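Where I work, at the Privska kettle shop, we test every kind of kettle before it goes in a box. I used to pick up kettles all day long. Up, down, up, down! By lunch my wrist felt like an old noodle.

Then we got a robot arm. It's great at doing one boring thing over and over, and it never asks for a snack. But it can't tell if something is weird unless a person has taught it what weird means. So now that's my job (I like it way better). I set up the table, start the arm, and watch what it does with its black fingers near the kettle.

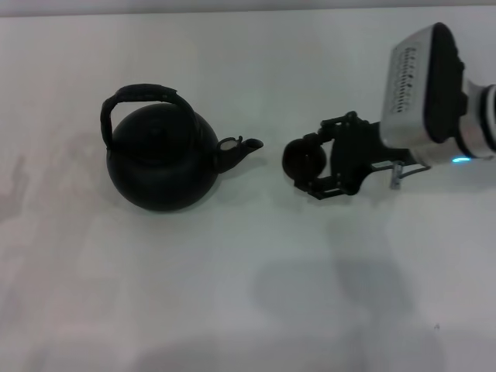
Pisis asked me if the robot took anybody's job. Good question! All 12 of us still work here, but our jobs changed. Two people went back to class to learn how to fix the arm, and one of them really didn't want to at first. She missed her old table.

Some kettles still get tested by hand, like the tiny ones from Zemano. Their handles are too small for the arm to hold, so guess who does those? Me, with my noodle wrist.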